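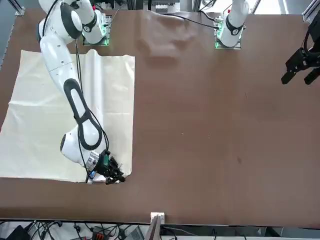 Bridomura notebook, January, 16:40. Cloth folding, right arm only for the first fold. Policy retrained on the larger set (2660 episodes, up from 1334), same camera position, same action chunk length. The grasp at the lower right corner of the cream sheet is still the weak point. The fingers come down close to the fabric, but the lower edge droops unevenly there and the approach height is off by more than the pad thickness can absorb. There is also a raised crease near the upper middle of the cloth, left in on purpose — the old set had almost none of these. Left gripper parked clear of the cloth with nothing in it.

Home Notebook Runs Parts Members
Search entries

Results: 17 trials, 90 s limit each. Corner grasp held in 11. Of the six misses, four closed above the fabric and two took a double layer. No e-stops.

Catarina Gouveia thinks the height error is in the hand-eye calibration and wants it redone before anyone touches the policy. Agreed. Last calibration predates the new finger pads from Trostell, and the tool offset in the config was never updated for them.

To do:
- redo calibration, right arm first
- correct tool offset, commit to the Malik branch, not main
- rerun the same 17 start states, same limit
- log gripper current at closure — may separate single from double layer

Ciroditz rules draft says the cloth can be placed at any yaw. We have trained on nearly square placements only. Start collecting rotated ones once the offset is fixed.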